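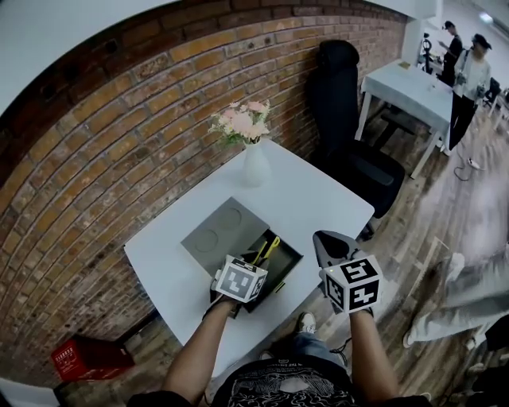
Toolbox task moves into its second round

The demonstration team at Istport has started the second round of recording for the toolbox task. Daiane Fontes is running it, with Gilmar Holanda looking after the hardware and Tarcísio Pimentel checking the recordings as they come in.

For anyone who missed the item in December, the work is done with hand-held grippers. The person giving the demonstration holds one in each hand and does the job at a table, using the jaws and keeping their fingers out of it. Each gripper carries a cube printed with black and white markers, and the software uses the markers to work out where the gripper was and which way it was turned. A robot arm with matching jaws is then trained on those movements.

The first round was done by remote control, with an operator driving the arms from a desk. It worked, but it was slow. Gilmar says a good operator got through 200 usable demonstrations before the arms had to go back to Clasuvham for servicing. The target for this round is 1000, and the hand-held grippers are the only way we'll get there before the lease on the room runs out.

The task itself hasn't changed much. There is a box with a lid and a few items that belong in it. One gripper deals with the item in the box while the other stays close by, ready to steady the box or take a handover. Small parts are still the weak point. The remote operators dropped them often, and the trained arm picked up the same habit of closing its jaws too early. Daiane has asked everyone to slow down for the last bit of the reach and to pause before lifting.

A few changes to note if you're on the roster:

Sessions now run for 40 minutes, then you swap. Wrists were getting sore by the end of the old shifts.

Keep both marker cubes facing up and out as much as you can. If one is covered by your sleeve or by the other gripper for more than a moment, finish the attempt and flag it to Tarcísio. He'd like to see it before it's thrown out.

Don't tidy up a bad attempt by hand. If a part goes on the floor, stop the recording, put everything back and start again.

Move the box a little between attempts, and turn it now and then. In the first round it sat in nearly the same spot every time, and the arm was lost as soon as we shifted it.

There are 6 people trained on the grippers so far, and we could use more. No robotics background is needed. Training takes about an hour and is done at the table with Gilmar. Left-handers would be especially welcome, as all of our current demonstrators favour the right.

Zuleica Furtado is keeping the roster. See her at the front desk or leave a note in her tray.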